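"Un botón de denunciar no es una política": conversación con la responsable de moderación de Sandedeo

Quedamos a las nueve de la mañana, que es la hora en que, según me cuenta, la cola de avisos está más tranquila, y aun así el teléfono le vibra dos veces antes de que nos traigan el café. Lleva casi toda su carrera en esto de los foros y las redes pequeñas, y ahora dirige la moderación de Sandedeo, una plataforma de vecinos y aficiones donde la gente habla de obras, de perros, de recetas y, claro, también se pelea. Prefiere que no ponga su nombre, por los mensajes que suelen llegarle después, y me parece muy razonable.

Empezamos por lo que todo el mundo le pregunta: la decisión de quitar el contador público de "me gusta". "Llegaron 385 quejas el primer mes, y las leí todas, te lo prometo", dice riéndose. "Muchas eran de gente enfadada de verdad, gente que había cuidado sus publicaciones durante años y sentía que le borrábamos algo. A esas personas les contesté yo misma, una por una, y con algunas todavía me escribo."

El contador no ha vuelto. En agosto se abrió, eso sí, una opción para que cada cual vea el suyo en privado, y la medida se apoyó en un informe que encargaron a Pirker, una consultora pequeña. Le pregunto si el informe decía lo que ella quería oír. "Pues no del todo", responde. "Decía que los insultos bajaban en los hilos de política municipal y que en los de compraventa no cambiaba nada. Y yo, que esperaba un milagro, me quedé un poco chafada."

Donde más se enciende (y lo digo con cariño, porque es un gusto escucharla) es al hablar de las redes grandes. Cree que discutimos demasiado sobre cuentas concretas y muy poco sobre el orden en que se nos enseñan las cosas. Hirka, la red en la que trabajó antes, tenía 124 páginas de normas internas. "Ciento veinticuatro, y ni una sola hablaba de cómo se ordenaba el muro. Todo era qué borrar y qué no borrar."
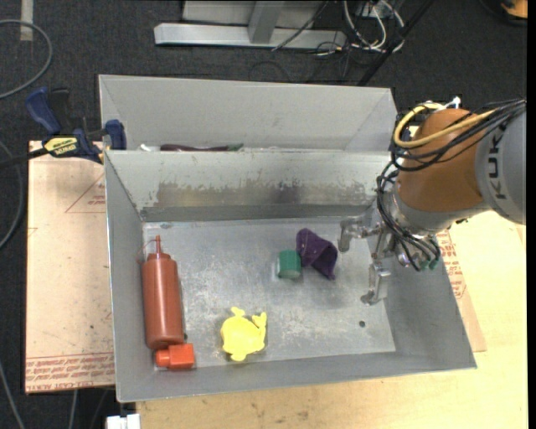
La clasificación de avisos es su otra batalla, y le dedicamos casi media hora. Sandedeo usa Hegazy, un programa que reparte las denuncias por categorías antes de que las lea una persona, y ella lo defiende a medias. Las categorías, dice, están pensadas para lo evidente, y la vida llega revuelta. Para explicármelo pone un ejemplo, un bote alargado de plástico marrón rojizo junto a un muñeco amarillo con forma de animal: "¿Eso qué es, cocina o juguetes? Pues así me entran a mí los avisos, una amenaza con una broma al lado y una foto del portal del vecino". Por eso insiste en que el programa pueda responder "no lo sé" y pasar el caso a su equipo, aunque la cola crezca.

Le pregunto, ya con la cuenta pedida, qué cambiaría mañana si pudiera. Se lo piensa bastante. "Los plazos de los recursos", dice al final. "Ahora tienes dos días para recurrir una suspensión, y hay quien entra una vez por semana. Lo hemos propuesto ya y está pendiente." Luego mira el teléfono, pide perdón y contesta a un aviso sobre un gato perdido.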